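Grandholm extends table refinishing service to home customers

Grandholm will begin taking bookings from households for its tabletop refinishing service in March, after several years of working only for cafés, libraries and schools.

The service covers dining tables, desks and workbenches with a pale timber or veneer top. Customers can have the work done at home or drop the top off at the company's Ledesma workshop, where there is room to store pieces for up to 30 days. Legs and frames can be left behind if the top unbolts.

Each job starts with a clean and an inspection. Veneered tops are sanded by hand, as a machine can go through the face layer quickly, and any lifted edges are glued and clamped before the new finish goes on. Customers choose between two finishes, satin and matt. Both are water-based and neither is tinted, so the colour of the timber stays close to what it was.

Grandholm recommends satin for light-coloured tops with a strong figure. It is easier to wipe down than matt and still lets the grain show.
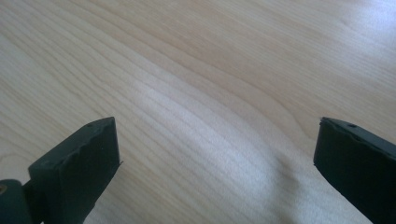
Early feedback from the home trial was mostly about drying times. Trosard, a furniture retailer that referred customers to the trial, reported that people were happy with the finish but wanted clearer advice on when they could put a hot plate or a laptop back on the table. Grandholm has since rewritten its care sheet. Light use is fine after some three days, and placemats should be used for the first fortnight.

The care sheet also asks customers to avoid spray polish, vinegar and scouring pads. A damp cloth and a little dish soap will deal with most marks. Rings from cups should be left overnight before anyone tries to treat them, as many fade without help.

The finish is supplied by Penisix and is the one already used on Grandholm's commercial jobs. Repairs to deep burns, missing veneer and water-swollen board are quoted separately.

Home visits will be offered on weekdays from 8 am. The workshop will accept drop-offs every Wednesday until 6 pm. Quotes are free and can be requested through the Grandholm website or at the workshop counter.

ENDS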